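Incidencia: celda de dos brazos, puesto de recogida de cables
Planta: Porncombe
Abierta por: Aldo Bortolotti, turno de mañana
Proveedor: Zidum
Estado: reabierta (segunda vez)

Entrada 1
El puesto se para al coger el cable blanco. Mensaje en la consola: "agarre no confirmado". Rearmo, arranca, vuelve a pararse. En el turno lo hemos rearmado 37 veces. Lo apunto porque en la reunión se nos dijo que este puesto iba a funcionar sin nadie delante, y yo he estado delante el turno entero.

Entrada 2
Respuesta de Zidum: que recalibremos las manos y revisemos los conectores de las muñecas. Hecho. Conectores bien metidos, calibración terminada sin errores. Sigue igual. Pregunto si alguien ha mirado los registros que mandé o si la respuesta es la misma para todos los clientes.

Entrada 3
Zidum pide bajar la velocidad. Bajada. Ahora tarda casi 45 segundos por pieza, cuando la confirma. A mano, Muvimham (la línea de al lado, la que sigue sin automatizar) tarda 13. Ya sé que una persona se cansa y el brazo no, me lo han explicado. También me explicaron que el tiempo que ahorrásemos sería para formación, y de momento la formación consiste en saber dónde está el botón de rearme.

Entrada 4
Cerrada por Zidum con la nota "resuelto tras ajuste de velocidad". No está resuelto. La reabro.

Entrada 5
Prueba propia, fuera de producción. Con objetos rígidos la mano derecha va razonablemente bien. Con el cable, depende de cómo caiga: si queda recogido lo intenta, si queda un tramo largo suelto por la mesa duda y se para. He dejado los objetos de prueba repartidos y el cable con un tramo estirado hacia delante, y he pedido captura desde la cámara de cabeza con los brazos quietos. Va adjunta con el registro.
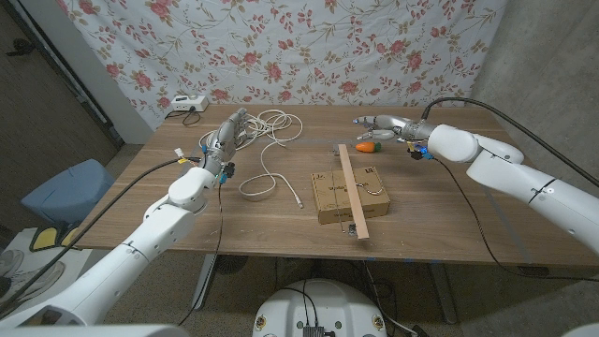

En el registro, la parada llega siempre en el mismo paso, cuando el programa busca el extremo del cable. No es un problema de fuerza ni de velocidad. Mi impresión es que lo entrenaron con cables ordenados y aquí los cables llegan como llegan. Si la solución va a ser que una persona los coloque antes, que se escriba así y que se cuente ese puesto en la plantilla, porque en la hoja de Mazza figura como eliminado desde noviembre.

Entrada 6
Zidum confirma que el tramo suelto "está fuera de las condiciones previstas". Proponen una actualización, sin fecha. Mientras tanto recomiendan "preparación manual del material".

Entrada 7
Aplicada la preparación manual. Paradas en el turno: 36. Una menos que el primer día, con una persona más dedicada a enrollar cables. Las compañeras preguntan si enrollar cuenta como operaria de línea o como auxiliar, que se paga distinto. Traslado la pregunta a quien corresponda, yo no tengo respuesta.

Pendiente:
- Fecha de la actualización (Zidum)
- Categoría del puesto de preparación (Mazza)
- No volver a cerrar esta incidencia sin una prueba en turno completo y mi visto bueno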